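4.2 Hand registration before each session

All trials in this section were run on the two-arm platform described in Section 3, with the multi-fingered hands mounted and the head camera as the only visual input. Joint encoders in the fingers drift between power cycles, and in our early runs this drift was the largest single source of grasp error. We therefore added a registration step at the start of each session, in which a hand is lowered toward a shaped holder on the bench and the finger angles are compared with a stored reference.

The procedure follows the fixture method of Hao and Dogbe, with two changes. First, the holder position is not assumed to be known. It is estimated from the head camera, so the bench can be moved between sessions without repeating the full arm calibration. Second, the arms are registered one at a time. While one hand approaches its holder, the other is held upright with the palm open, clear of the working area. This costs time, but it keeps the second hand from blocking the view of the fingertips.

Figure 3. Hand registration at the bench, seen from the head camera. The left hand is held upright while the right hand is lowered over the row of black holders.

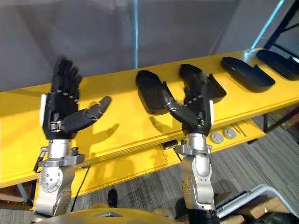
Contact is detected from motor current alone. Each finger is closed at low speed until the current passes a fixed threshold, then backed off and closed again. We take the median of 12 closures per finger as the registered angle. Using fewer closures gave unstable values for the thumb, whose travel is longer and whose contact point depends more strongly on the wrist angle. A closure is thrown out if the current rises before the finger has covered half of its expected travel, as this usually means the fingertip has caught on the rim of the holder.

The software side is handled by Vustau, our session manager, which logs every closure with its camera image and current trace. Over the full study the log holds 3838 accepted closures. Rejected closures were kept in a separate file and labelled by hand by two of the authors. Where the labels differed, the trace was reviewed again and a common label agreed on.

With registration turned on, the spread in fingertip position at contact fell for all fingers. The gain was greatest in the thumb and least in the ring finger, where the encoder drift was small to begin with. Registration of both hands takes about 8 minutes, most of it spent on the slow approach. We tried a faster approach speed and found that it raised the number of rim contacts without shortening the session, as each rejected closure had to be repeated.

Two limits should be noted. The current threshold was tuned for one set of hands, and we do not know how well it carries over to hands with more worn tendons or different finger covers. The camera estimate of the holder position also becomes less reliable under strong side light – the holders are dark, and a shadow lying next to one can be taken for part of its outline. Soylu reports a similar effect with dark fixtures on the Movomero test bench and corrects for it with a second viewpoint. We did not add a second camera, and instead ask the operator to confirm the outline on screen before the approach begins.

The registered angles are passed unchanged to the grasp planner, which is covered in Section 4.3.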